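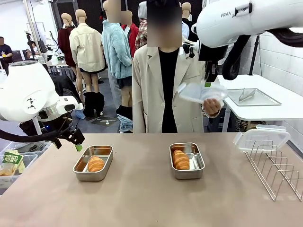

1/ Thread on the Dreten croissant result, which half my feed has reposted as "bagging solved." I read the report twice and then went to see the setup at the show. I have questions.

2/ The claim: a two-arm policy trained on 200 demonstrations completes the tray-to-bag task in 184 of its 200 test runs. That's 92 percent. For a flaky pastry and a thin clear bag, that would be a very good number.

3/ So what counts as complete? Page six: "item transferred, operator assistance permitted at the bag." Assistance is never defined. Holding the bag open? Moving it to meet the gripper? Those are very different tasks and they get the same checkmark.

4/ I'd want every run with a human hand on the bag scored in its own column. Ildikó Rácz asked for that split in the comments back in July, when the first draft went up. Still no split.

5/ Next, the starting positions. One croissant lengthwise in its tray, one at an angle along the side. Fine, that's two poses. The report says "varied placement" and gives no spread, no plot, no list. Steel trays with rolled rims also stop a pastry from sliding very far, so the tray is doing some of the work.

6/ Kornél Vida pointed me to the appendix, where 26 runs are marked "reset and repeated." Are they inside the 200 or on top of it? If they were failures that got a second try, 184 out of 226 is 81 percent. Still decent! Just a different headline.

7/ And damage. A croissant sheds if you look at it wrong. There is no measure of crushing anywhere, no weight before and after, no photos of the finished bags. "Transferred" could mean flattened.

8/ Things I liked: they kept the shiny trays, and reflections like that give cameras real trouble. They also ran it on a show floor with clothes displays and people in the background, when most groups hang a gray curtain and call it robust.

9/ The baseline is the Sudix policy, trained on 40 demonstrations. Theirs got 200. You can't credit the method for that gap until both get the same data. Ákos Balogh says a matched run is coming. Good, I'll wait for it.

10/ What would change my mind: matched data, a no-hands column, the 26 explained, and raw video of the failures. Edit Boros has offered to rescore the runs blind if they share the footage. I've emailed them. Will add the reply here if I get one.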